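Clurkov 105 Coastal Surveillance Radar

Manufacturer: Jistov Defense Electronics
Category: Naval and coastal equipment

The Clurkov 105 is a land-based surface search radar for naval bases, harbor approaches and coast guard stations. It detects and tracks surface vessels at ranges of up to 34 nautical miles, subject to antenna height and sea state. Track data is passed to the operations room over a standard network link.

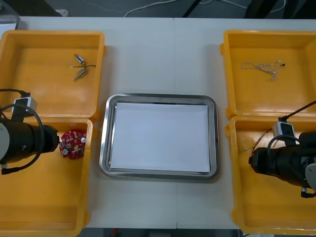 Configuration

The system is supplied as an antenna unit, a signal processor and 2 operator consoles. A trailer-mounted version – the Clurkov 105T – is offered to forces that need to move the radar between sites during exercises. Existing Yousafzai display software is supported without changes.

Training and support

Operator training takes 12 days and is held at the Bakbridge facility in March. Maintenance training is booked separately. Spare parts are held at Bakbridge for the full service period stated in the contract.

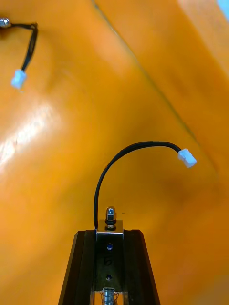

Export and orders

Sales are limited to government customers. All deliveries require an export license and a signed end-user statement. Requests for technical data should be addressed to Elsie Mahuika, Government Sales, Jistov Defense Electronics.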